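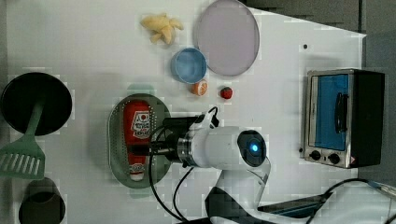
Play kitchen table with toy fruit, plate, cup and a small countertop toaster oven.

Progress Report to the Rendik Fund
Family Cooking and Nutrition Program, Anavska Neighborhood Center
Reporting period: January through June

1. Purpose of the grant

The Rendik Fund awarded the Anavska Neighborhood Center a one-year grant to offer cooking and nutrition classes to families with children under eight. The grant pays for instructor hours, groceries, printed materials and part of the rent on the Molport Street kitchen. This report covers the first six months. A financial statement is being sent separately.

2. Enrollment and attendance

The center set a target of 68 families for the full year. At the end of June, 84 families had enrolled. Most came through the two elementary schools nearest the center and through the public library, where flyers were placed in the children's section. A smaller group was referred by the Bajpai Clinic, which shares our building and sees many of the same households.

Attendance was strong in the first weeks and fell in March, when the evening class was moved to an earlier hour at the request of the building owner. Several parents told staff that they could not arrive from work in time. The original hour was restored in April and attendance recovered, although a number of the families who left in March have not returned. Staff have called each of these households and will hold places for them in the fall.

3. Classes and content

Each course runs for eight weeks. The first two sessions deal with shopping: reading unit prices, planning a week of meals, and deciding what to buy fresh, frozen or canned. The next four are spent cooking. The final two cover storage, leftovers and packed lunches. Recipes are chosen so that a household with one pot and one burner can make them at home, as earlier survey answers showed that many participants do not have a working oven.

The lunch sessions have been the most popular part of the course. Parents asked for more ideas that do not need to be reheated at school, and a short handout was added in May. It is now available in three languages. A fourth translation is under review and should be ready before the fall course begins.

The bean and lentil session did less well. Participants found the soaking instructions hard to follow and few reported making the dishes again. The instructors have rewritten this session around canned beans and will teach the new version in September.

4. Activities for children

Children attend with their parents and spend part of each session in the adjoining room. Activities there follow the subject of the adult class in simple form, such as sorting foods into groups, setting a place at the table and naming fruits and vegetables. Older children join the adults for washing and mixing. One additional aide was hired in February after enrollment passed the original estimate, and the cost was met from the line for temporary staff.

5. Kitchen and equipment

The Molport Street kitchen passed its yearly inspection in February. The inspector asked that the hand sink be fitted with a splash guard, and this was done the same week. The older of the two refrigerators failed in May. Groceries were moved to the clinic's staff kitchen for nine days while a replacement was found. The center purchased a used unit for $1000, drawn from the equipment reserve, and no grant money was spent on it.

Storage remains a concern. Dry goods are kept in a hallway closet that is also used by other tenants. We have asked the building owner for a second locked closet and expect a reply in August.

6. Changes to the work plan

The center requests approval for two changes. The first is to move unspent printing funds to groceries, where prices have been higher than planned. The second is to add a daytime course in October for parents who work evenings. There are around 30 households on the waiting list, and many of them asked for a morning hour. The daytime course can be staffed within the current budget if the first change is approved.

7. Plans for the next period

Two courses will begin in September, followed by the daytime course in October. The follow-up survey will be mailed in November to all families who completed a course in the spring. It asks how often the household cooks at home, which recipes are still in use and whether the shopping plan has been kept up. Results will be included in the final report, together with the attendance records for each course. We ask that the Fund send its decision on the requests in section 6 before the end of August so that families on the waiting list can be notified.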